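Ticket 676 - Dosierspender für Hanfkapseln zählt falsch
Status: gelöst
Gemeldet von: Begoña Mateos, Abfüllung Kröger
Bearbeitet von: Purificación Aguirre, Kundendienst Donomow

Meldung

Liebes Donomow-Team, zuerst einmal danke für die freundliche Hilfe im Juli, die Waage läuft seitdem tadellos! Heute melde ich mich wegen des Flaston, mit dem wir unsere CBD-Kapseln in Gläser füllen. Eingestellt sind 100 Kapseln pro Glas, und das hat auch immer gestimmt. Seit wir aber die neue Charge verarbeiten (gleiche Rezeptur, nur eine andere Kapselhülle von Gumimer), fehlen in manchen Gläsern bis zu 4 Stück. Das Display zeigt trotzdem brav 100 an. Ich habe schon neu gestartet und die Rutsche ausgewischt, leider ohne Erfolg. Wir haben 2000 Kapseln aus der Charge zurückgestellt und füllen vorerst von Hand ab, was natürlich furchtbar lange dauert.

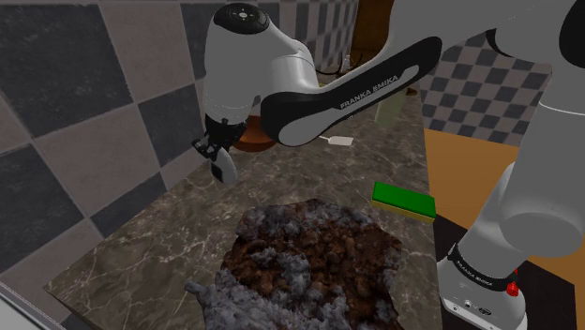 Erste Antwort

Liebe Frau Mateos, wie schön, wieder von Ihnen zu lesen, auch wenn der Anlass ein ärgerlicher ist. Dass die Anzeige stimmt und das Glas nicht, spricht für die Lichtschranke: Sie zählt etwas mit, das keine Kapsel ist. Bei neuen Hüllen ist das gern feiner Abrieb, der sich am Sensorfenster sammelt und dann in kleinen Flocken herunterfällt. Mögen Sie bitte Folgendes versuchen?

1. Gerät ausschalten, Netzstecker ziehen und den Trichter ganz leeren.
2. Die Abdeckung unter der Rutsche lösen und beide Sensorfenster mit dem trockenen Mikrofasertuch abwischen - bitte keinen Alkohol nehmen, davon wird der Kunststoff mit der Zeit blind.

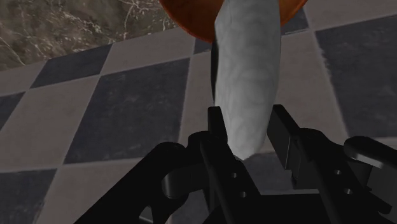 3. Im Menü unter "Produkt" ein neues Profil anlegen und nicht das alte überschreiben, sonst müssen Sie für die bisherigen Hüllen wieder von vorn anfangen.
4. Die Empfindlichkeit eine Stufe niedriger wählen und ein Glas zur Probe füllen. Dieses dann von Hand nachzählen.

Rückmeldung der Kundin

Guten Morgen Frau Aguirre, die Fenster waren tatsächlich ganz grau, das hätte ich nie gedacht, wir putzen ja jeden Abend! Nach dem Abwischen fehlte im Probeglas noch eine Kapsel. Beim neuen Profil hatte ich allerdings vergessen zu speichern, mein Fehler. Mit gespeichertem Profil habe ich noch drei Gläser gefüllt und gezählt, alle drei mit 100 Kapseln. Muss ich die Fenster jetzt öfter reinigen?

Abschluss

Das freut mich sehr! Ja, solange Sie die neuen Hüllen verarbeiten, bitte nach jeder Charge einmal kurz über die Fenster wischen. Die zurückgestellten Kapseln können Sie aus unserer Sicht normal abfüllen, am Produkt selbst liegt es ja nicht. Ich schließe das Ticket, eine Antwort auf diese Nachricht öffnet es wieder. Herzliche Grüße an alle in der Abfüllung, Purificación Aguirre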